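**Can I join if I've never made a zine before?**

Yes, please do! Most people at the Clerkell zine swap started with one folded sheet and a pen. Yiran Han made her first one on a lunch break, and it's still one of my favorites - eight tiny pages on soup.

**How many copies should I bring?**

30 is plenty. If you run out, people will happily leave an address and wait for more.
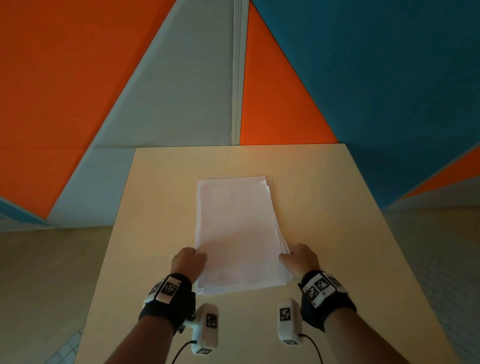

**What paper works best?**

Plain copy paper is great, and a box of 1,000 sheets will last you ages. It folds well and takes a staple easily. Square up the pile before you fold, holding it by the bottom corners with both hands, and tap it on the table until no sheets stick out at the top or sides. Your page edges will come out so much cleaner!

**Do I need a long-arm stapler?**

Nope, we have two you can borrow. Sewing works too, and Sihan Pan loves showing people the three-hole stitch.

**When is the next swap?**

In October, same room as last time. Tables are free, but write to us first so we can save you a spot.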